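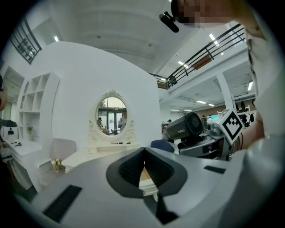 At the table, with the zolo fan off to the side.

Flock Ewes Rams Lambing diary FAQ Contact

Mornness Sheep > Buying from us > FAQ

Questions I get about buying our ewes

Do you sell single sheep?

No, sorry! A sheep on its own is a miserable, noisy thing. The smallest group I'll sell is 2, and that's only if you already have sheep at home. If you're starting from nothing, please take four or more so they settle as a little flock.

When can I pick up lambs?

Our lambs mostly arrive in February, and they stay with their mothers until they're 16 weeks old. I know plenty of people wean sooner. I tried it one year and didn't like how the small twins looked going into summer, so I went back to the slow way.

Do they come registered?

Ewe lambs do, and the papers are included in the price. Ram lambs only get papers if I think they're good enough to breed from, and I'm picky (ask my neighbors). Last season we tagged 142 lambs and I registered 10 of the boys. The others were sold as wethers, and some of those make lovely first show lambs for kids.

What should I have ready before they get here?

Tight fence, first of all. Woven wire, no gaps at the bottom, and walk the whole line yourself before pickup day. You'll also want a dry shed with the open side away from the wind, a clean trough and a hay feeder they can't climb into – they will try.
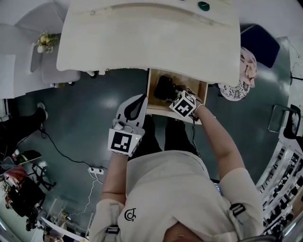
Then there's minerals. Buy a loose mix made for sheep, never the cattle or goat one, which can carry more copper than a sheep can handle. Keep it under cover and check it every few days. Mine turn their noses up the minute it cakes.

Can I see the rams?

Sure, over the gate. Magbanua is the big quiet one and Ultden is the one who'll stare at you. Please don't scratch either of them on the forehead, however much they ask. It teaches them to butt. 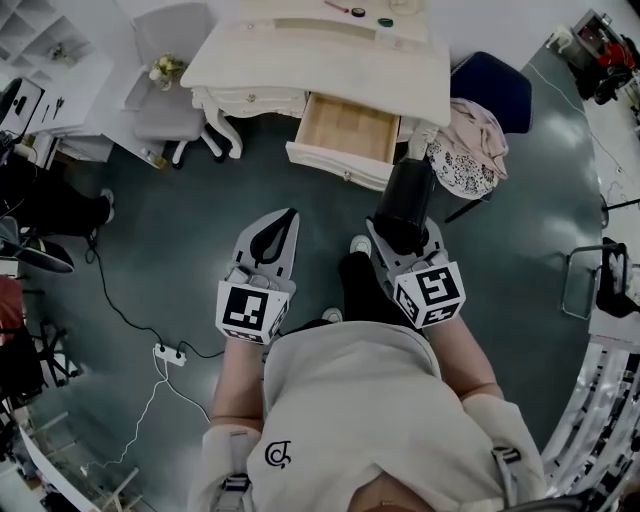
Ylva Isaksson
Shepherd and owner, Mornness Sheep

Do you deliver?

If you're within a couple of hours of us, usually yes, and I charge for fuel. Farther than that and you'd need to book a hauler. We'll have the health papers ready for the trip either way.

What if one gets sick after I take her home?

Call your vet first and me second, but do call me! I like to know how they're doing, and I can tell you what she's been wormed with and when.

Comments

Perla: Do you ever have older ewes for sale? I'd rather start with ones who know what they're doing.

Ylva: Yes, a few each fall after I sort the flock. Send me a note and I'll put you on the list.

hilltop_dan: Got four from you last year. Ultden's daughter runs the place now.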